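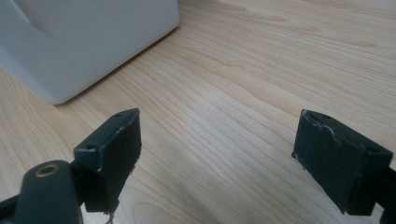

Rosário Lobo wrote back that the marshals on the north side heard nothing after the turn onto the bridge, so whatever failed had failed before the speaker from the tenants' union got the microphone. Until then I had this down as a dead battery at the rear of the march. Reopening.

Category: March Logistics > Sound & Radios
4 min read

Problem as first reported: audio dropping out on the relay speakers during the May housing march. The lead cart was fine the whole way. The second and third carts cut in and out, then went silent near the bridge. People at the back couldn't hear the route change and part of the crowd kept going straight on Jornent Street when the front had turned left. Police on bikes turned them around. No injuries, one complaint by email.

Setup: lead cart has the mixer and the Arton transmitter. Carts two and three have one receiver each, feeding powered speakers. Marshals carry handheld radios on a separate channel. The permit allowed amplified sound until 8 p.m.

What we checked first

Batteries. Both receivers still showed charge at the end of the night. I ran them overnight on the same packs and they kept going. Ruled out.

Cables. Swapped both speaker cables on cart three. One had a bent connector but passed signal when I wiggled it. Replaced anyway. No change to the dropout when we tested in the parking lot behind the Levura building.

Distance. The spec sheet for our transmitter gives a range of 90 meters with a clear line of sight. With a crowd in the way it will be less. Rosário's estimate is that cart three was roughly two blocks behind by the time the front reached the bridge, because the stroller group had asked to go slower and the gap was never closed. That alone would explain cart three. It doesn't explain cart two, which stayed close.

After Rosário's message

Went back through the marshal radio notes. First report of "no sound, cart 2" is at 6:40 p.m., before the bridge. At the same time the TV truck outside the Hosseinzadeh Center was setting up for its live shot. Our transmitter was on channel 5, left over from the vigil in the park, and nobody had scanned for a clear channel on the street.

Took the lead cart and cart two back to the same corner on foot, no crowd, no truck. Channel 5 was clean. So I can't prove the truck did it. Moved a handheld radio right up against the receiver antenna and keyed it, and got the same chopping noise the cart two crew described. Their marshal had been clipping the radio to the cart rail next to the receiver.

Current thinking: two separate faults. Cart three was out of range. Cart two was getting interference from the marshal radio, maybe from the truck as well.

Changes made

Receivers are now on a short pole above the speaker. Radios stay on the marshal's vest and off the rail. Scan for a channel at the assembly point, then again at the halfway stop. If cart three can't see cart two, the front stops and waits.

Route changes go out by marshal radio and by bullhorn at each cart. We had been relying on the PA for this and it shouldn't carry safety messages by itself.

Still open

Need a second transmitter as a spare. Price pending.

Reply to the email complaint is drafted, waiting on Rosário to check the part about the turn.

The permit office wants the crowd plan for the next march updated with the cart spacing. Reference on their form is 476. I have the map but not the block lengths.

Status: open, waiting on others.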